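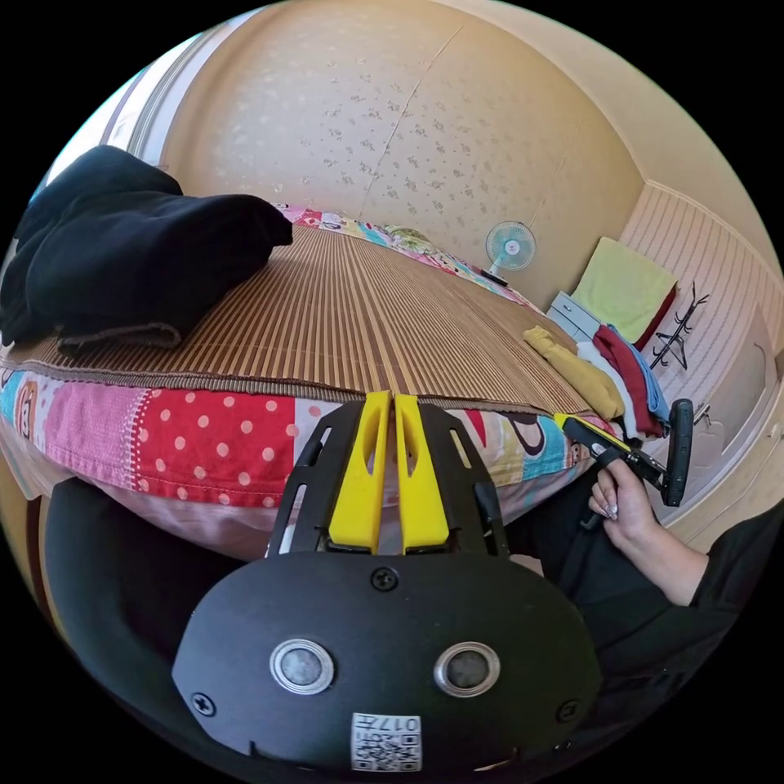 Granola caseira não fica crocante, o que faço?

Faço granola em casa desde julho e sai sempre mole. Uso 300 g de aveia, mel, óleo e castanha, forno baixo, 30 minutos. Sai cheirosa, mas no dia seguinte parece borracha. Mexo a assadeira na metade do tempo, com uma espátula que tem a ponta preta meio emborrachada, tipo essa garra preta da foto, do lado direito. Será o mel? Ou o pote?? Moro em lugar umido, se ajuda.

Jemen — 16 de janeiro de 2026

Trandilia
Pote, quase certeza. Vc guarda morna? Aí o vapor fica preso e amolece tudo. Deixa esfriar na assadeira, sem tampa, umas 6 horas se o tempo tá úmido. Eu deixo de noite e guardo de manhã.

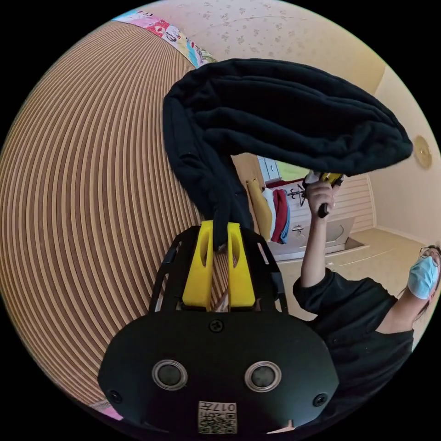
E espalha fino. Camada grossa cozinha em vez de assar — foi meu erro por muito tempo. Se já amoleceu, volta pro forno uns minutinhos, salva bem. Uva passa só depois de fria, senão vira pedra.

Strobel
troca o mel por açucar mascavo. pronto

Clolex
Discordo do mascavo, aqui queimou. Clara de ovo batida de leve, misturada na aveia antes de assar, faz aqueles torrões grandes. Aí não mexe!! Só vira a assadeira.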